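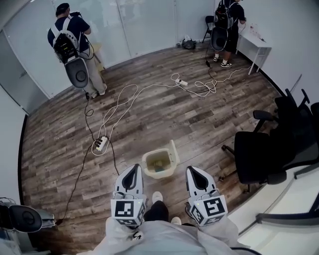

*Hand-held grippers at work over a wastebasket, with two more people at their own jobs further back.*

I've become a complete convert to teaching robots by hand, and I mean the plain version of it, where you pick up a pair of grippers and do the chore yourself. Wear the gloves of the machine, more or less, and get on with things. After 18 months of helping to run sessions at Sureck I still look forward to them, and I'd like to make the case for them while I'm feeling cheerful about it.

My first love was remote control. At Kerkon we had a lovely pair of arms that you drove from a chair, and I could happily have sat there all day. You learned the arm's reach and its blind spots, and when you finally got a cloth folded you wanted to ring a bell! But it was slow going. Our best operator took 31 practice runs before she could put a lid on a tub without chasing it across the bench, and most of what she had learned by then was how to drive. The tub had taught her very little.

Give the same person a hand-held gripper and she's working within minutes. The black finger pads close on whatever's in front of her, the patterned blocks let the software work out where each hand has gone, and her own shoulders and knees do what they've always done. She leans. She shuffles round to get a better angle (I can't tell you how much I missed shuffling when I was stuck in that chair). All the small corrections a person makes without thinking go into the recording, and those are the bits I'd most like a robot to have.

I also love that it gets out of the laboratory and on to an ordinary floor. A bin with a flip lid is a wonderful teacher. The lid is one problem, the bag inside is another, and a bag never sits the same way twice. Add office chairs and a good tangle of white cable and you have something much closer to the places where these machines will have to earn their keep. Several people can be at it in one room too, each with a separate task, and the room feels like a workshop.

There are fair objections. A colleague at Brunton likes to remind me that a human wrist will do things no robot wrist can manage, so some of our prettiest demonstrations are useless to the arm that has to copy them. Quite true. In July we went through 114 recordings for the Tirkesetti project and threw out more than I'd have liked, nearly all of them for elbows in impossible places. With remote control you can't make that mistake, as the arm simply won't go there. I'd keep a driven arm in the building for that reason, and for anything hot, sharp or heavy.

I'd still start with the hands. Let people learn the limits of the gripper as they go, tell them early which twists to avoid, and ask them what felt awkward. They know! One of ours spent a whole afternoon insisting that she should hold the rim of the bin with her left hand before going near the bag, and we rewrote the instructions around her. I'd never have spotted it from the chair.

The next batch is 5 new chores, two of them involving drawers, and I've already put my name down for the drawers.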